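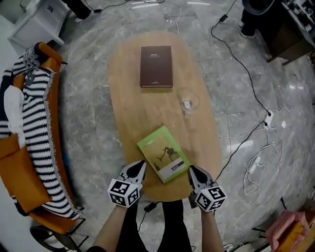 A hardcover and a paperback on the coffee table.

Wanted: people who don't finish books

The Prurascombe Reading Study is looking for adults who start books and stop. If you have a novel at home with a boarding pass stuck in it at page 40, and the boarding pass is from a trip you barely remember, we would like to hear from you.

Most reading research is done on people who like to talk about what they've read. They're easy to find, and they will keep you on the phone. We have plenty of them already. What we're short of is the reader who got halfway through the big family saga everyone's sister recommended, put it down to answer the door, and has been meaning to get back to it ever since.

In the first round, 684 readers sent us the titles of 1,292 books they had given up on, along with the page where they quit and a reason. The reasons were the trouble. A lot of people wrote "got busy," which covers everything from a new baby to the second season of something. One reader wrote "Chapter 9" and left it at that. We've since read Chapter 9 and we see the point, but it doesn't code well.

So this time we want to catch you in the act.

What you would do

You'll get two books in the mail, one fiction and one not. You don't pick them. You read them, or you don't, over six weeks, and keep a short diary. Each entry takes a few minutes: what page you're on, where you were sitting, what made you stop for the day. If you give up on a book for good, you fill in a longer form that Ottilie Schnyder wrote and is very proud of. It has a section on guilt.

At the end there's an interview by phone or in person in Prurascombe. Ruth Wragg and Jianhua Xiong do these. They won't quiz you on the plot. Jianhua hasn't finished half of the books himself. 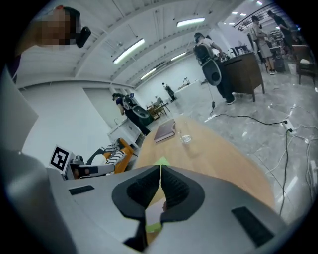 The diary comes on paper or as a web form. Paper diaries come back with coffee on them and we can still read those. Web diaries come back with nothing on them at all for the first five weeks and then thirty-odd entries in one night, all in the same mood. Please try to write yours as you go. If you forget a day, leave it blank. A blank day is useful to us. A made-up day where you read 60 pages of naval history before breakfast is not.

You can read in bed, on the bus, in the bath at your own risk. You can skip ahead to see who did it, as long as you tell us. You can also dislike the books. We aren't sending them out because we think they're good. Weidong Lu drew up the list, and his only rules were that each title had to be in paperback and that somebody in the first round had walked away from it.

Who we're looking for

Anyone 18 or over who reads comfortably in English and has quit at least one book since last March. You don't need a degree. A few literature professors took part in the first round and they were, as a group, the least willing to admit to anything.

We especially want people who work shifts, people with small children, and people who used to read a lot and now mostly buy books. Large print and audio editions are available for most of the list. Say so when you write.

We can't take you if you work in publishing, if you've written one of the books, or if you're married to Zeyu Hou, who runs the data side and has asked us to make this clear after last time.

What you get

You keep both books. You also get a gift card when the diary comes in and a second one after the interview. The total won't change your life. You're paid the same whether you read every word or quit on the title page, and no one in the office will think less of you either way, at least not out loud.
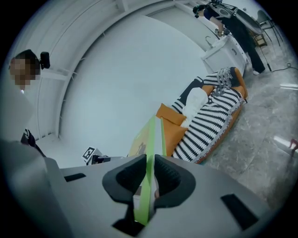
What happens if I finish both books?

You stay in the study and get paid like everyone else. Send in the diary with the date you reached the last page, and we'll ask you in the interview what kept you going.

How to sign up

Write to the Prurascombe Reading Study, care of Ruth Wragg, or leave your name at the desk during opening hours. Tell us three things: the last book you gave up on, how far you got, and whether you still tell people you're reading it. One paragraph is plenty. Several applicants last time sent us essays, and one of those stopped in the middle, which we took as a good sign.

We'll send you a consent form and a short set of questions about your reading habits. Places are filled in the order the forms come back. You can drop out at any point without giving a reason, though given the subject, we'd love to have one.

Last updated: March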